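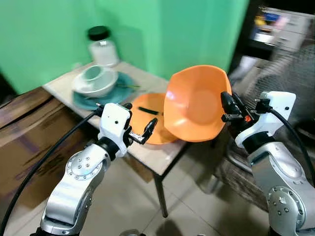

Jacobus Van der Merwe: if the bowls are stored stacked on their plates, do you put something between them, or does the glaze not mind?

I should have said this in my post, sorry. No, at the moment I put nothing between. I am setting a small table for two, one orange set and one teal set, and between meals everything stays on the table, because my kitchen in Drarkley has one cupboard and it is full. My problem is how to place the bowl, the plate and the chopsticks so that it looks ready and the glaze is not scratched. The orange bowl already has one fine gray line under the foot. Should the bowl stand on the plate all the time, or only when we eat? 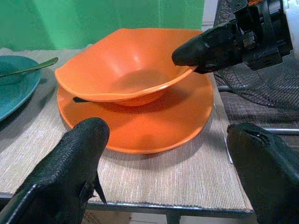 I also would like to know if a woven mat is a good idea under such plates, or if crumbs stay in it forever.

Posted 22/12/2025

Fusside
Bowl on plate is fine. Mine are like this since February and no problem.

Mkhize
The gray line is probably not a scratch. Often it is metal from a spoon, or the unglazed ring of another bowl has rubbed there. Make a paste from baking soda and water, rub it softly with a cloth, rinse. If it goes away, the glaze is good.

For the stacking, turn the bowl over and feel the foot with your finger. If it is rough, take fine wet sandpaper and go over the ring a few times, only the ring. After this you can leave the bowl on the plate. Lift it when you want to move it, don't turn it in place – this is what makes the circles.

Chopsticks I would lay beside the bowl and never under it, then the bowl stands flat. The mat you shake outside and wipe with a damp cloth. Let it dry before you put plates back on it.

Simlow
I use a paper napkin between. It costs nothing but it looks a bit like a canteen.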